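**Progress report to Huto, small-objects work package**
Prepared by Giorgia Costa, Darnix
2018-04-16

This report covers the work since our last submission and sets out what we plan to deliver by the end of May. Spending is dealt with in the separate sheet from Elisa Testa. The only cost matter raised here is the request at the end.

## Where we are

The work package asks for a set of recorded examples of a person handling small household objects on a table with two grippers, for training the two-arm policy at Prirura. The agreed total is 369 accepted episodes. As of this morning 200 are accepted and uploaded. A further 40 are recorded and waiting for review. That leaves us behind the schedule we gave in the proposal, and the reasons are set out under "Problems" below.

All of the accepted episodes belong to the first two task groups:

- **Pick and move.** One object is lifted with either hand and put down on the other side of the table.
- **Hand over.** One object is lifted with one gripper, passed to the other and put down.

The third group, in which both grippers work on one object at the same time (opening, holding and pressing), is the one waiting for review. Only part of it has been recorded so far.

## How the recording is done

The operator stands at the table and works with a gripper in each hand. No robot arm is used at this stage. Each gripper carries a cube printed with square markers, and its position is worked out from the markers afterwards. We record from above as well, so that the layout of the table at the start of each episode is known.

Yung-ching Tam and Yoon-hee Woo share the operating. They change over after each block. The one who is not operating resets the table from a printed layout card and notes any fault in the log. We tried having one person do both jobs and it was slower, with more mistakes in the log.

The objects are ordinary ones found on a desk. We kept the list short on purpose in the first phase, so that each object would appear in many positions and next to many different neighbours. Glasses and clips have turned out to be the most useful items on the list. Both are thin and lie close to the surface, and the operators approach them in several different ways, which is the variety Prirura asked for.

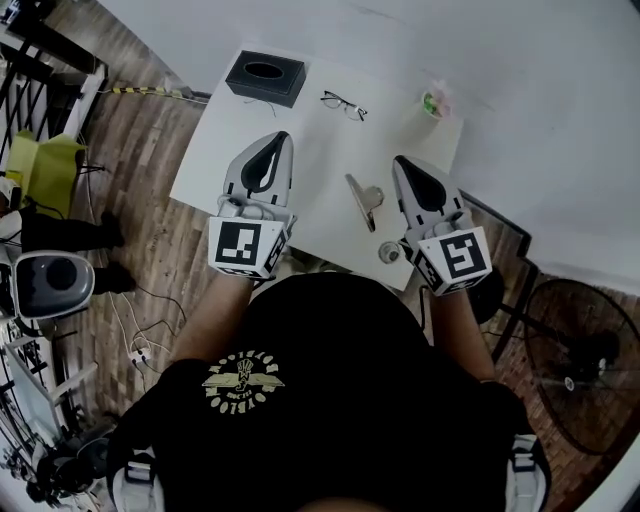
*Two-handed recording at the white table, with a binder clip between the grippers and a folded pair of glasses further to the left.*

An episode is accepted if it meets three conditions: both sets of markers can be followed for the whole of the task, the object ends up where the card says, and the operator has not touched it by hand. Failed grasps followed by a second attempt are kept and labelled. Bhupendra Awasthi does the review and has now written the rules down in a two-page note, which is attached. Before that note existed, he and I were marking borderline cases differently. He has gone back over the early episodes and we are satisfied that they are now consistent.

## Problems

**Lost markers.** This is the main cause of rejected episodes. In the handover tasks the operator tends to turn the wrists inwards, and one cube hides the other from the upper camera. The smaller markers on the sides of the cubes help, but they are harder to read when the hand is moving quickly. We have asked the operators to slow down through the handover and to keep the hands a little further apart. The rejection rate fell after this change. We do not want to push it further, as very slow movement would make the examples less useful.

**Cables.** Twice a cable caught on the edge of the table and pulled at the operator's hand. Nothing was damaged. Both episodes were thrown out and the cables are now checked at every changeover.

**Clock drift.** One batch of 100 recordings had to be set aside in the first weeks, when the two hands were found to be out of step with each other. The cause was a setting that had gone back to its default after a software update. Bhupendra was able to correct some of the batch, and those are in the accepted total. The others have been recorded again. A clap test is now done at the start of every block.

**Storage.** Uploads to the Gatti server fail if they are started during the day. We run them overnight, and this has worked without trouble, but it means Prirura sees each block a day late.

## First feedback from Prirura

Prirura trained a first version on the pick and move episodes only. They report that it copes well with box-shaped objects and badly with flat ones, where it closes the jaws too high. They have asked for more low approaches and for more starts in which the object is near the edge of the table. We have added both to the layout cards. We have not yet heard whether the handover episodes load correctly at their end.

## Plan to the end of May

1. Finish the review of the waiting episodes.
2. Record the rest of the third group, with the new edge positions.
3. Record the low approaches to flat objects as an addition to the first group.
4. Send the full set with the log, the layout cards and the review note.

The dates depend on both operators being available. Yoon-hee is away for one week in May, and I will take her place for resetting but not for operating, as I have not been trained on the grippers.

## Request

We ask for agreement to move the unspent travel money to operator hours. The joint session planned at Prirura is no longer needed, and the extra hours would cover the low-approach recordings. Elisa's sheet shows the amounts. We would need an answer before the next recording block is booked.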